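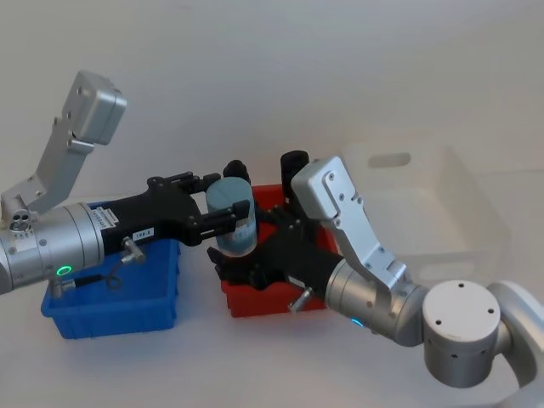

Ayala Hall Sorting Day Is Back, and the Bins Are Out

If you have been meaning to clear out that cupboard under the bathroom sink, or the shelf in the garage where all the half-remembered bottles end up, June is your month. The household sorting day returns to Ayala Hall in Plelumthorpe, and the long white tables will be set up with red and blue plastic bins from 8 in the morning until the middle of the afternoon.

Folks who came last year will remember how it goes, but there are plenty of new families in town, so it bears repeating. You bring in your bottles, canisters, tubs and jars – the empty ones, the nearly empty ones, and the ones you bought twice by mistake – and you sort them at the table. Anything still useful goes in a blue bin and moves along to the swap shelves by the door. Anything finished goes in a red bin for recycling. That is really all there is to it, although people do tend to stop and chat, and a job that ought to take ten minutes can easily fill a morning.

Crescencio Barrera has run the day since it started in the old feed store on Tatance Road, back when there were four folding tables and one very tired coffee pot. He told us he expects about 300 households this time, which would be the best turnout so far, and he sounded delighted and just a little worried about the parking.

"People think they have nothing to bring," he said. "Then they go home and open one cupboard, and an hour later they're back with two grocery bags. My own sister did it last year. She came back three times!"

The hall is lending 68 bins for the day, up from last year, when the blue ones filled so fast that people were lining things up along the windowsills. They are shallow, which Barrera prefers, having tried the tall kind once and spent a whole afternoon reaching into the bottoms of them for lost lids. A red bin and a blue bin will go at each sorting spot, and you are welcome to pull them closer or push them farther off to suit your own reach.

A few requests, all of them small. Please leave caps on. Please stand bottles and canisters upright in the bin if they have anything in them, even a spoonful. If a label has come off and you no longer know what is inside, keep that one out of both bins and take it to the desk at the back, where somebody will have a look at it with you. Paint, motor oil and garden chemicals can't be taken at the hall at all. Those go to the county drop-off on Flukberg Street, which keeps its usual hours.

The swap shelves were the surprise of last year's event and they will be bigger this time. Good storage canisters went almost as soon as they were set down, and so did anything with a lid that fit. There was a lovely moment when a young couple, just moved in and with hardly a thing in their kitchen, left with a full set of flour and sugar canisters from a lady on their own street whom they had never met. We hear they have been trading casseroles ever since.

You don't have to bring something to take something. The shelves open at the same time as the tables, and whatever is left at closing goes to the thrift store next to the library. Please do leave a little for the people who can only come after lunch, though.

Parking is free behind the hall, with 60 spaces, and the lot at the elementary school will be open once those fill up. If you can walk, or share a ride with a neighbor, so much the better. The side door has a ramp and there will be chairs at two of the tables for anybody who would sooner sit while they sort. Children are very welcome, and last year they turned out to be faster than most of us at telling which lid went with which jar.

Coffee and sweet rolls will be served in the kitchen all morning. To offer a hand with setting up the tables the evening before, leave your name at the hall office, or just turn up a little after supper and look for Crescencio.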